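Keeping Gripper Two Alive: Setup and Maintenance of a Hand-Held Gripper Station
Project report, Robotics Practicum, Grarstead Technical College

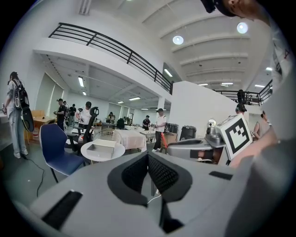 Our team was assigned the maintenance half of the project. The other half, which got to collect demonstrations and make the nice plots, has its own report. Ours covers how one hand-held gripper was set up, kept in adjustment and repaired over 35 working sessions in the main hall, and what we would change before another class inherits it.

1. What we started with

The gripper is a Wometti shell with a padded insert in the middle. The insert is V-shaped, with a mesh surface and two flaps that slope down into a channel, and a thin white cable runs up out of that channel. Most of the rest of the outside is matte gray plastic, which shows fingerprints better than any sensor we own.

The manual that came with it is 8 pages long. Two of those are a warranty that expired before we enrolled.

2. Setting up

The hall was chosen for its size. It also has a mezzanine, so there was usually somebody up there with an opinion. Our setup order at the start of each session ended up as follows:

Check the finger travel by hand, with the power off.
Power up and wait for the status light to stop changing its mind.
Stand the marker panel upright and confirm that the tracking software reads it.
Open and close the jaws ten times and save the log.
Tape down any cable that crosses a walkway.

The last step was added in our second week, after a backpack won an argument with the power lead. Gripper Two was unhurt. The connector was replaced with one from the spares drawer, and it has outlasted the original.

3. The drift problem

By the middle of December the jaws no longer closed to the same point. The error was small at first and we blamed the software, because the software team was in another room. We then recorded 3954 open and close cycles and compared the closing position at the start and the end. It had moved in one direction the whole time, and software bugs are rarely that loyal.

The cause was the drive belt. The Ciobanu tensioner inside the shell is held by a single set screw, and ours had been backing out a little at a time. We tightened it, ran the jaws again, and watched it back out again. Thread locker fixed it. We had skipped thread locker the first time on the grounds that it seemed excessive.

4. The insert

The mesh pad collects lint. It also collects crumbs, a finding we did not pursue. Brushing it after each session kept the flaps moving freely. Compressed air was faster, but it pushed the dirt down into the channel with the cable, where it took one of us an entire lunch break and a pair of tweezers to get it out. We went back to the brush.

5. Downtime

Total downtime was 107 minutes. The belt accounts for most of it. The rest was the connector and one session spent looking for a hex key that was in the case the whole time, under the foam. The Cikley logging sheet we were told to use has no category for this, so it is filed under "calibration."

6. Recommendations

Mark the set screw with paint so that movement is visible without opening the shell.
Keep two hex keys, in two different places, and write down both places.
Move the marker panel away from the walkway, or accept that it will be kicked.
Replace the belt at the start of the next term, even if it looks fine. Ours looked fine.

The spare belt and the remaining thread locker are in the bottom drawer of the bench, in a box labeled "misc."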